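Small Drawers That Stick, Sag and Squeak, and What to Do About Them

By Covadonga Palacios

My grandmother had a saying that you could judge a house by its smallest drawer, and I spent a good part of my childhood dreading anybody looking into ours. It held string, stamps, a dead watch and the good scissors, and it only opened if you lifted the left side and said something rude under your breath. I have been fussing over small drawers ever since – in sewing boxes, spice chests, the little cabinets people keep on a desk or beside the bread bin – and over 34 years of fussing I have picked up a few habits worth passing along. 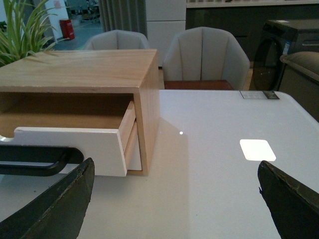
7 min read

Let's begin with sticking, as that's what most of you write in about. Before you reach for sandpaper, please wait for a dry spell! Wood takes up damp from the air and gives it back again, and a drawer that jams all through a muggy August may slide like butter in December. If you sand it down in summer you'll have a rattly, sloppy drawer all winter, and you can't put the wood back. I did exactly this to a spice chest in our old kitchen in Olmedo and was sorry every time I wanted the paprika.

If it still sticks in dry weather, take the drawer right out and look along the bottom edges and the sides for shiny places. Shiny means rubbing. Take a plain white candle and rub it firmly over those spots, and over the matching places inside the case, then slide the drawer in and out a few times to spread the wax. A dry bar of soap will do in a pinch, but it can pick up damp and go gummy, so I keep a candle stub in with the screwdrivers. Please don't use cooking oil. It feels wonderful for a week or so and then it goes sticky and smells like an old frying pan.

If wax won't do it, wrap a bit of fine sandpaper around a cork and work on the shiny places only, a few strokes at a time, trying the drawer as you go. Brush away the dust and wax it again.

Now for the insides. I like bare wood in a drawer, but it does hold on to smells, and cloves are the worst of the lot. Wipe it with a cloth wrung out in warm water with a splash of white vinegar, then leave it open somewhere airy overnight. If there's still a whiff in the morning, put in a saucer of baking soda and shut it up for a few days. Don't soak the wood, whatever you do, as thin drawer bottoms can warp and then you're back to sticking.
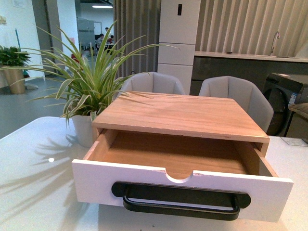 Drawer pulled out, with its black handle and a finger notch in the white front.

Chipped paint is a pleasure to fix on a small piece, I think, because you can do the whole job at the kitchen table with the radio going. Rub the edges of each chip smooth with fine paper until your fingertip can't feel a ridge. Dab on a little primer, let it dry, and then put on two thin coats of paint with an artist's brush. Keep the paint off the sides of the drawer where it runs in the case! Even a thin coat there can be enough to make it bind, and then you'll be back up at the candle section grumbling at me. Let the paint harden for a good few days before you close the drawer tight.

Loose handles come next. If the screw goes round and round without biting, take it out, dip a wooden toothpick in white glue, push it into the hole and snap it off flush. Leave it to dry overnight and put the screw back by hand. For a handle held on with bolts from the inside, a small washer under the head usually settles things. And if you're buying new pulls, measure from the center of one hole to the center of the other, and write it down before you go to the store (I have come home from the hardware place in Bistodgate with the wrong ones twice, so I'm preaching to myself as well).
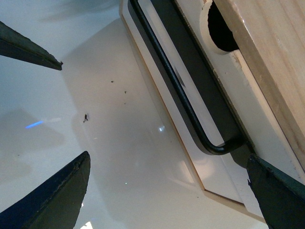

Encarnación Bermúdez writes that beeswax has done better for her than candle wax on an old button drawer, and that she warms the lump in her hands first so it goes on evenly. She also puts a strip of felt at the back of the case, which stops the drawer from banging when the grandchildren shut it.

I've tried the felt since and I'm very taken with it. Cut it narrow, use only a little glue, and check that the drawer front still sits level with the case when it's closed. If it sticks out a touch, go for thinner felt.

Next time I'll be writing about squeaky hinges, so do send me yours.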